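Ticket 186: Size labels not matching listing
Store: Eterley
Status: Open

Hi all, and thank you for being so patient with me on this one! The customer ordered two tops in a medium and feels sure one of them runs small, so I started with the yellow T-shirt. 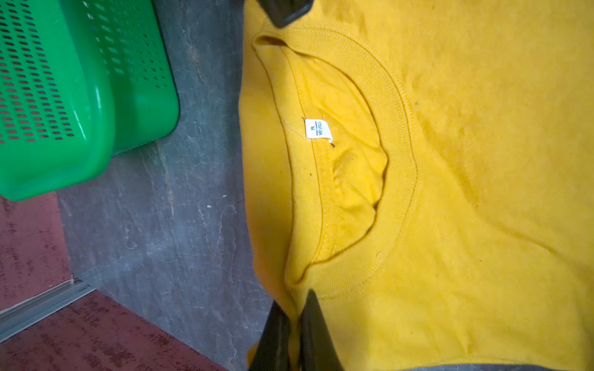

Yellow tee, neck label, reads M

So the yellow one is fine as far as I'm concerned, and I've told her so. 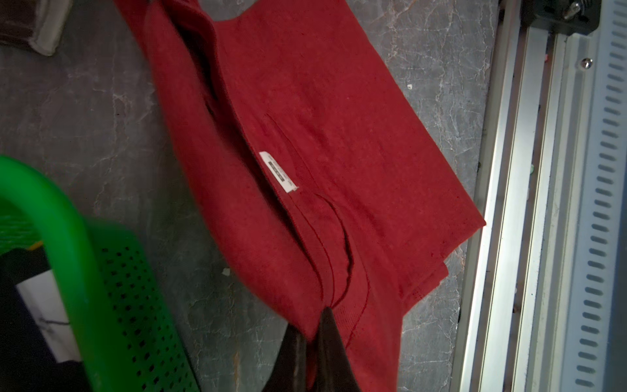

My trouble is with the red one, and I've gone back and forth on it all afternoon. Our listing says medium, but I'd like to see that on the garment itself. The small white label inside has a dark band of print that I can't read at all from this, even squinting. Nattawut Onsri, could you please type out what it says and add it here? I'll hold the exchange open until then.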